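# Vormachen (Robotik)

**Vormachen**, in der Fachliteratur meist *Lernen aus Demonstrationen* oder *Programmieren durch Vormachen*, bezeichnet eine Gruppe von Verfahren, mit denen ein Mensch einem Roboter eine Aufgabe zeigt, ohne die Bewegung selbst in Programmcode zu beschreiben. Die Vorführung geschieht mit der Hand am Roboter, mit einem getragenen Greifer oder über eine Fernsteuerung.
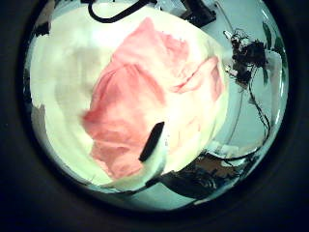 *Arbeit an Stoff aus Sicht der Handgelenkkamera: lachsrosa Tuch auf einem cremeweißen, unten die schwarze Fingerspitze.*

## Begriff und Abgrenzung

Der Ausdruck wird in einem engeren und einem weiteren Sinn gebraucht. Im engeren Sinn meint er das Aufzeichnen einer Bahn, die der Roboter später unverändert abfährt. Diese Form wird in der Industrie auch *Teach-in* genannt und ist bei Lackier- und Schweißrobotern seit Langem üblich. Im weiteren Sinn umfasst er Verfahren, bei denen aus vielen Vorführungen ein Modell gebildet wird, das auf veränderte Lagen und Formen der Gegenstände reagieren soll.

Vom bestärkenden Lernen unterscheidet sich das Vormachen durch die Herkunft der Daten. Dort erprobt der Roboter selbst Handlungen und erhält dafür eine Bewertung. Beide Ansätze werden häufig kombiniert, etwa indem ein vorgemachter Ablauf als Ausgangspunkt für weiteres Üben dient.

## Verfahren

### Handführung

Bei der Handführung (kinästhetisches Vormachen) fasst die vorführende Person den Arm an und bewegt ihn durch die Aufgabe. Die Gelenke sind dabei nachgiebig geschaltet, das Eigengewicht des Arms wird ausgeglichen. Aufgezeichnet werden die Gelenkwinkel, bei entsprechender Ausstattung auch Kräfte und Momente.

Das Verfahren kommt mit wenig Gerät aus. Nachteilig ist, dass die Hände der Person oft im Kamerabild liegen und dass zweiarmige Abläufe von einer einzelnen Person nur schwer zu führen sind. Feine Bewegungen der Finger lassen sich an den meisten Greifern gar nicht von Hand einstellen, ohne den Arm zu verschieben.

### Fernsteuerung

Bei der Fernsteuerung (Teleoperation) bewegt die Person ein Eingabegerät, dem der Roboter folgt. Gebräuchlich sind:

- Leitarme, die dem ausführenden Arm in verkleinerter oder gleicher Größe nachgebaut sind,
- Handcontroller mit Lageerfassung,
- Datenhandschuhe für mehrfingrige Hände,
- 3D-Mäuse und Steuerknüppel, vor allem bei einfachen Greifaufgaben.

Leitarme übertragen die Gelenkstellung unmittelbar und gelten als leicht zu erlernen. Bei Handcontrollern wird die Stellung der Hand in eine Zielstellung des Greifers umgerechnet. In der Nähe gestreckter Armstellungen kann das zu ruckartigen Bewegungen führen. Fehlt eine Kraftrückmeldung, muss die Person am Bild abschätzen, wie fest der Greifer zufasst.

### Getragene Greifer

Eine dritte Gruppe verzichtet bei der Aufnahme auf den Roboterarm. Die Person hält einen Greifer, der dem des Roboters in Form und Kameralage gleicht, und führt die Aufgabe damit aus. Die Bewegung im Raum wird aus dem Kamerabild und einem Beschleunigungssensor berechnet. Aufnahmen sind so auch in Wohnungen oder Werkstätten möglich. Allerdings kann die Person Bewegungen ausführen, die der spätere Arm nicht erreicht. Solche Aufnahmen müssen vor der Verwendung ausgesondert werden.

## Kameras und Sensoren

Am häufigsten werden eine oder zwei fest stehende Kameras mit einer Kamera am Handgelenk oder Greifer verbunden. Die Handgelenkkamera zeigt den Bereich um die Fingerspitzen aus geringem Abstand und wandert mit der Bewegung mit. Oft wird ein Weitwinkel- oder Fischaugenobjektiv verwendet, dessen Bild kreisförmig mit dunklem Rand erscheint. Der große Blickwinkel erfasst neben dem gegriffenen Gegenstand auch die Umgebung, was die Lagebestimmung erleichtert.

Bei hellen Stoffen kann die Belichtung Schwierigkeiten bereiten. Falten zeichnen sich vor allem durch Schatten ab und gehen verloren, wenn starkes Licht die Fläche auswäscht. Manche Arbeitsgruppen legen die Belichtungszeit deshalb fest, andere lassen sie bewusst schwanken, damit das Modell mit unterschiedlichem Licht umgehen lernt.

Neben den Bildern werden in der Regel Gelenkwinkel, Greiferöffnung und Steuerbefehle mit Zeitstempel gespeichert. Tastsensoren in den Fingerspitzen sind verbreitet, gehören aber nicht zur üblichen Grundausstattung.

## Vormachen bei weichen Gegenständen

Tücher, Kleidungsstücke, Seile und Kabel gelten als schwierige Gegenstände. Ein starrer Körper lässt sich durch Lage und Drehung im Raum beschreiben, ein zerknülltes Tuch dagegen kann nahezu beliebig viele Formen annehmen. Teile der Oberfläche verdecken einander, und ein Griff an einer Stelle verändert die Form an anderen.

Eine feste Bahn ist hier selten brauchbar. Vorgemacht werden meist kurze Teilhandlungen:

1. eine Kante oder Falte aufsuchen,
2. den Stoff mit den Fingerspitzen zusammenschieben und fassen,
3. anheben, bis sich die Lagen trennen,
4. ablegen und glatt ziehen.

Liegen zwei Stoffe übereinander, muss zusätzlich entschieden werden, ob eine oder beide Lagen gefasst werden sollen. Farbunterschiede helfen dabei, weshalb in Übungsaufgaben gern verschiedenfarbige Tücher verwendet werden. Bei gleichfarbigen Lagen ist die Greifhöhe aus dem Bild allein oft nicht sicher zu bestimmen.

## Umfang und Güte der Daten

Wie viele Vorführungen nötig sind, hängt von der Aufgabe ab. Die Sammlung *Gestirdale* umfasst 3.310 Vorführungen, von denen 800 das Falten und Ausbreiten von Stoff betreffen. Sie wurde an 3 baugleichen Arbeitsplätzen in Horncombe durch Fernsteuerung aufgenommen. Bei einer späteren Durchsicht wurden 81 Aufnahmen entfernt, überwiegend wegen fehlerhafter Zeitstempel; die Zahl 3.310 gibt den Bestand nach dieser Bereinigung an.

Die Güte der Vorführungen wirkt sich stark auf das Ergebnis aus. Pausen, in denen die Person überlegt, werden mitgelernt und können dazu führen, dass der Roboter an derselben Stelle stehen bleibt. Verschiedene Lösungswege sind ebenfalls problematisch, wenn das Modell zwischen ihnen mittelt. Neuere Verfahren bilden die Verteilung möglicher Handlungen ab und sind davon weniger betroffen.

Fehlgeschlagene Griffe werden unterschiedlich behandelt. Im Aufnahmeleitfaden *Flollinton* bleiben sie erhalten, sofern die Person den Fehler innerhalb derselben Aufnahme behebt. Der Leitfaden *Després* sieht vor, sie getrennt abzulegen und mit einem Vermerk zu versehen.

## Grenzen

Ein durch Vormachen gelerntes Verhalten ist nur in der Nähe der gezeigten Situationen verlässlich. Kleine Abweichungen können sich im Ablauf aufsummieren, bis der Roboter in eine Lage gerät, die in keiner Vorführung vorkam. Als Gegenmaßnahme greift eine Person während des Betriebs ein und führt den Arm zurück. Die dabei aufgezeichneten Korrekturen werden dem Datenbestand hinzugefügt.

Eine weitere Grenze liegt im Körperbau. Was eine menschliche Hand mit fünf Fingern ausführt, lässt sich auf einen Greifer mit zwei Backen nur teilweise übertragen. Vorführungen mit bloßer Hand, die allein per Video erfasst sind, erfordern daher eine Umrechnung, deren Genauigkeit beim Greifen dünner Stoffe häufig nicht ausreicht.

## Siehe auch

- Teach-in-Programmierung
- Teleoperation
- Nachahmungslernen
- Greifer (Robotik)
- Handhabung biegeschlaffer Teile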